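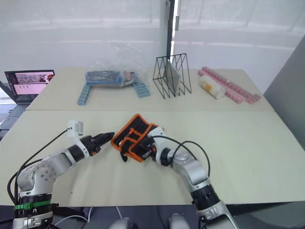

Section 3: Getting the Rear Shock Dialed In

OK, so you have the Pitano built, the wheels are on straight and the bars point the same way as the front tire. Good. Now comes the part I like best and the part most people skip. I ran the wrong air pressure in my own shock for an entire summer and blamed the trail, so I'm going to walk you through this slowly.

You'll need a shock pump, a small ruler marked in millimeters, a friend who doesn't mind holding your bike up, and the clothes you ride in. I mean all of it — shoes, helmet, full pack with water. A full pack changes the numbers more than you'd think.

Before you start

Find the sticker with the frame size on the bottom of the down tube. All of the steps below work for every size, but the tall folks on the bigger frames usually end up needing more air than they expected.

CAUTION: Never take the air can off the shock while there's pressure in it. Let all the air out first with the pump attached, then cycle the shock a few times, then check again. If the bike stays squatted down with no air in it, stop right there and take it to a shop. I'm serious about this one.

Setting the sag

1. Flip the blue lever on the shock to fully open. It should move toward the front wheel and click.

2. Unscrew the little valve cap and put it somewhere you'll find it again (mine lives in my mouth, please don't copy me).

3. Thread the shock pump on by hand until you hear the gauge wake up, then give it one more half turn. No tools.

4. Pump to 90 psi to begin with. This is low for nearly everybody and that's fine, we're only getting started.

5. Push down on the saddle through the first bit of travel ten times, slowly. This lets the air even out between the two chambers. The gauge will drop a little when you look again, so top it back up to 90.

6. Take the pump off. You'll hear a hiss, and that's the air in the hose, not the air in your shock.

7. Have your friend hold the front wheel between their knees. Get on, stand on the pedals with your feet level, bounce a couple of times and then settle into the position you'd use rolling down something easy.

8. Without bouncing again, sit down gently, reach back and slide the rubber O-ring up against the seal. Then step off like you're getting off a sleeping horse.

9. Measure from the seal to the O-ring. You want 13 mm. More than that, add air. Less than that, let some out with the bleed button in tiny taps.

10. Repeat steps 5 through 9 until you land on it. It took me four tries the first time and I was pretty grumpy by the end.

NOTE: Write your final pressure down! I put mine on a strip of tape inside the lid of my toolbox. Min-kyu Gil writes his on the underside of his saddle in paint marker and I wish I'd thought of that.

Rebound

The red dial is rebound. It controls how fast the shock comes back up after you hit something.

1. Turn the dial clockwise, gently, until it stops. Don't crank on it once it's there.

2. Count back 3 clicks. You can feel them better than you can hear them.

3. Ride off a curb sitting down. If the back end kicks you, go one click clockwise. If it feels dead and sinks lower over a string of bumps, go one click the other way.

4. Change one click at a time and ride the same curb each time.

Ju-won Noh and I did this on the Ernmont loop one Saturday, same rocky stretch over and over, and we ended up two clicks apart on identical bikes. She's lighter than me and she likes the back wheel livelier. So don't copy your buddy's settings, even if your buddy is faster.

CAUTION: Don't turn the red dial while you're rolling. It's right next to the linkage and the linkage will win.

Checking it again later

Air shocks lose a bit of pressure over time, and cold mornings make it read lower. I check mine before every big ride and again in September when the weather turns. If you're adding air every single ride, the seals are probably due, and the service steps for those are in Section 5.

Leave the O-ring on the shaft when you're done. After your first real ride, look at where it ended up. If it's come clean off the end, you used all the travel, so add 5 psi and try again.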